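We use cookies to remember your settings and to see which tips get read. Accept all | Manage choices

Laying a place, over and over: tips for recording table-setting with hand-held grippers

If you have come over from our drawer-sorting page, welcome back, and put the kettle on, for this one is a bit longer. Table-setting sounds like the easiest job in the house until you try it with a gripper in each hand – cutlery is thin and shiny and lies very flat, and a learning system needs to see it picked up in a great many slightly different ways.

Start with a small set of things and stick with it for the whole sitting. A plate, a tray, a mat and one knife or fork will keep you busy for an afternoon. I like a tray with a raised rim, and a picture printed on it does no harm at all. Our Bitthorpe set now stands at 1948 recordings, and the plain old tray jobs are still the ones I go back to most.

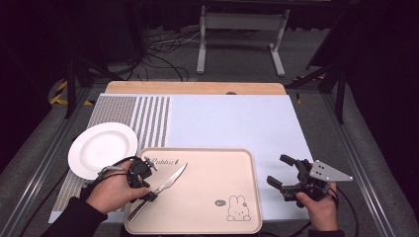 Should I throw away a recording if I drop the knife?

Keep it, so long as you pick the knife up again and finish the job, and put a note beside it saying there was a drop.

Now for the handling. Come at the handle slowly, let the fingers close fully, and wait a breath before you lift. Turn the cutlery a little between goes, so that it points at the far corner one time and lies straight across the next. Shift the plate as well, by a hand's width or so. It's terribly easy to put everything back in the same spot without noticing (I once did 371 that way and had to begin again one October, with a very long face).

Let your free hand stay nearby, open and calm, and try not to wave it over the work. Dark sleeves pushed well back from the wrist are best, and do see to your cables before you start, as a tug halfway through will spoil a nice smooth lift.
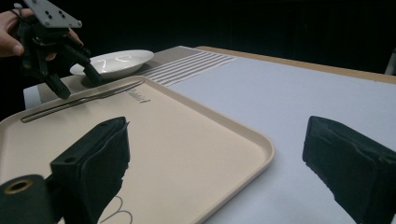 Fork on the tray, with a gripper on either side of the job.

When you swap from knife to fork, begin a new batch and name it properly. We write the object first, then the tray, then the place, so "fork, beige tray, Trelline" tells whoever sorts the files most of what they want to know. Wipe the gripper pads with a barely damp cloth at the end of the sitting, and leave them open overnight.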